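Storage & Tidying > Kitchens > Wire baskets: am I the problem?

orneck_ned
4 August 2018
Moved into a flat in Drinton in April and have been losing a war with the food tubs ever since. My sister swears by wire baskets, so I bought one for the shelf by the cooker. The plan is that the tubs live in the basket, lids on, and I stop being hit on the head when I open the cupboard. The shelf is 38 cm deep and the basket just fits. Do people store them with lids on or off?

pan_drawer
Off. Nest the tubs, stand the lids up at the side. Lids on is just storing air, and you pay rent on that air.

orneck_ned
I've tried lids off. I own 10 tubs and 9 lids, and I'd like not to be reminded of it.

mrs_colander
Lids on for me. They stay clean inside and you can grab one half asleep. What sort of tubs are they? The round ones are hopeless in a basket.

orneck_ned
Rounded corners, snap-on lid, white. Basket's white as well, so the whole thing has a slight dentist's surgery feel.
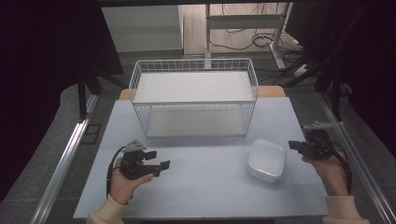
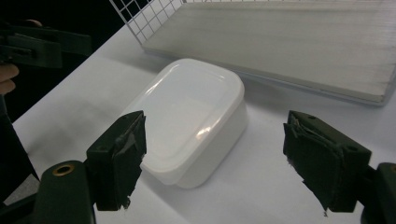
Anyway, my worry is the small stuff. Anything thinner than a tub goes straight through wire, and I've got a bag of those clips for cereal packets that will be all over the floor by teatime.

pan_drawer
So put the clips in a tub. You've got plenty of air in there going spare.

orneck_ned
Annoyingly good.

asstead_al
Going to disagree with everyone and say wire is the wrong basket. Crumbs fall through, grease sticks to it, and cleaning between the wires is a job for a toothbrush and a long prison sentence. Solid plastic crate, wipe it down, done.

mrs_colander
Depends on the bottom, Al. Mine has a flat panel and nothing falls out of it. Whole thing goes in the bath twice a year - a bit undignified but it works.

asstead_al
In the BATH

mrs_colander
It's rinsed afterwards. The bath, I mean.

pan_drawer
Still say lids off. I got 40 tubs into one cupboard at my mum's that way.

orneck_ned
Why does your mum have 40 tubs

pan_drawer
Takeaway curry, mostly. She washes them.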